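**Demo collecting on a kitchen table: how messy is too messy?**

**pekeo_dan**

Okay, I have to share this somewhere people will get it. I've been collecting teleop examples for a pick-and-place policy and I am having a ridiculous amount of fun. Toy food, real-sized dishes, one arm, one gripper, and a wrist view plus an overhead view saved for every episode. The goal is 3,000 good episodes on the kitchen set before I train anything serious.

My favorite object by far is the peeled banana. It has those floppy flaps at the bottom, so every grasp comes out a little different, and I really want the model to see that. From the wrist it fills up a big chunk of the view and hides part of the mug behind it:

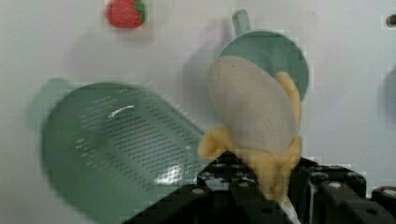
*Clalwood, 4 Sep 2018*

So, the question I want to throw out. I've been leaving the other stuff on the table while I do the banana task (colander, mug, plate, ketchup, strawberry, the orange one) and keeping it mostly where it is from one episode to the next. Should I be shuffling all of it every time? My gut says the model needs to learn to ignore things, and it can't ignore things it never sees move. But a full shuffle eats a lot of operator time, and I'd love to spend that time driving the arm!

**Wayne Zacharias**

Shuffle it. I went through this in July with the Petrenko arm. We left the dishes in one layout for the whole set, and the policy was lovely right up to the day somebody wiped the table and put the cup back in the wrong spot. After that it reached for where the cup used to be relative to everything else. We ended up throwing out most of a month.

**berkeck_lu**

I'll disagree with Wayne a little. If you randomize everything from the first episode, you can't tell whether a failure comes from the layout or from bad driving. I like blocks. Hold the layout for 12 episodes, change it, hold the next one for 12, and so on. You still get plenty of variety by the end, and when a block goes bad you can spot it and pull it.

Also, what does the table look like from overhead? The wrist view is only half of the story.

**pekeo_dan**

Ooh, blocks. I like that a lot. And sure, overhead view coming up. The arm comes in from the right, and the colander and mug are side by side, same mint green. I love that pair because they're so easy to mix up if a model is leaning on color.

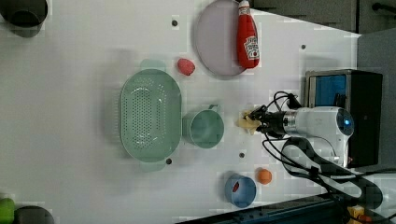
### Notes I'm working from right now (please poke holes)

- Start the recording before the arm moves and stop it after the gripper has opened and backed off. Trimming later is easy.
- Keep the fumbles. If the first grasp slips and the operator recovers, that's a great episode!
- Toss anything where a hand comes into the overhead view partway through.
- Vary where the banana starts, how it's turned, and which side the gripper comes at it from.
- Write the task sentence fresh each block. "Pick up the banana" and "grab the banana and hold it up" should both be in there.

I'm on the fence about the bunch of bananas. It's pale yellow and it fans out flat on the table, so the fingers have to commit to a spot, and I can't decide if it belongs in the same task as the peeled one or gets its own label. There's a toaster oven over on that side too, which makes for a nice tight approach. 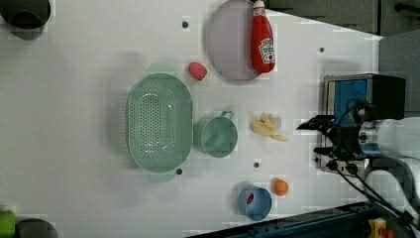 **Wayne Zacharias**

Own label. You can always merge two tasks later with one line in a script, but splitting them afterward means watching every episode again. I'd also push back on keeping all of the fumbles. Recoveries are gold, sure, but an operator who pokes at the same thing 4 times before it works is teaching hesitation. I'd keep one retry and drop the rest.

**berkeck_lu**

Hmm, no, keep them and tag them. Storage is cheap and you might want them later for a success/failure classifier. Agree on the label though.

**pekeo_dan**

Tagging it is! I'll add a "retries" field and let the training config decide. Bunch gets its own label, you've both talked me into it.

One more thing I've been playing with is speed. When I get comfortable I drive way faster, and the wrist video gets smeary, especially on anything close to the lens. I was going to force myself to slow down.
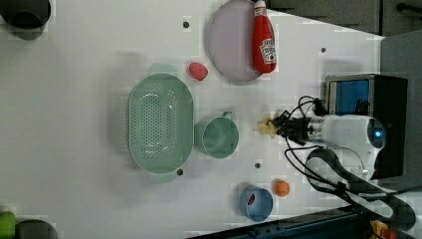

Then I thought, well, the policy is going to move at whatever speed I show it, so maybe a mix is better? I'm thinking slow for the reach and the grasp, and quicker through open space. If anybody has tried two operators with really different styles on the same task, I'd love to hear how that went.

**berkeck_lu**

We did it on the Berkeck rig. Fine as long as both of them cover all the layouts. Ours didn't, and the model picked up "bowl on the left, drive slow." Swap operators inside the block.

**pekeo_dan**

Ha, I would have walked straight into that one. Okay, swapping inside the block, starting with the next layout. Will post the first training curves when I have them!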